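Istico publishes free guidance on what to do when police stop your car

2025-04-17

Istico, the road safety charity based in Hirnbridge, has published a free guide for drivers and passengers on how to behave during a police stop after dark. It covers the first minutes of a stop, from the moment the blue lights come on to the moment the driver is told they may go.

The guide was written by Zahira Osman, a former traffic officer, with Rory Rennie, who runs the charity's evening classes for new drivers. It draws on replies from some 600 people who filled in a questionnaire last November. Many said they had never been told where to put their hands, whether to get out, or if they could carry on to a better lit place before pulling over.

"People get their idea of a police stop from American films," said Zahira Osman. "They jump out and walk back towards the officer, or they start digging in the glove box for papers. From the officer's side, on a dark road, both of those are worrying. I did that job and I remember how it felt."

The advice is short. Slow down and signal so the officer knows you have seen them. Pull over where there is room for both vehicles. Switch off the engine, put the inside light on and open the window. Stay in your seat unless you are asked to get out. Keep your hands on the wheel, and say what you are going to do before you reach for a bag, phone or wallet. Passengers should stay seated too, and should let the driver answer the questions put to the driver.

A separate section deals with people who have called the police themselves and are waiting for a car to arrive. It asks callers to stay on the line if the call handler wants them to, to describe their own clothing, and not to run up to the vehicle or knock on it. If they need to come outside, they should stand where they can be seen, with nothing in their hands, and let the officers speak first.

The guide also explains how to make a complaint. It recommends writing down the time, the place and any shoulder number as soon as the stop is over - the roadside is a poor place to argue a point.

Juwita Halim, director of Istico, said: "We were asked whether a guide like this puts the burden on the public. Officers have their own training and their own duties, and we have said in other work where we think those fall short. This one is for the person in the driving seat at eleven at night who would like to get home."

Printed copies will be available from the libraries in Hirnbridge and Rumow. Istico will also hold 2 open evenings at the Nyberg Centre in Hirnbridge, both starting at 7 pm, where visitors can practise a stop in a parked car with Rory Rennie. Places are free but must be booked. Dates will be sent to everyone on the charity's mailing list.

Versions in Ukrainian and Swahili are being prepared by Oleksandra Sydorenko and Rehema Langat and will follow later in the year.

Notes to editors

Istico gives free classes and printed advice to road users. It takes no money from police forces or car makers. Interviews with Zahira Osman and Juwita Halim can be arranged through the Istico press desk in Hirnbridge.

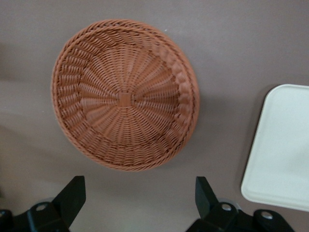
Round woven basket with a braided rim.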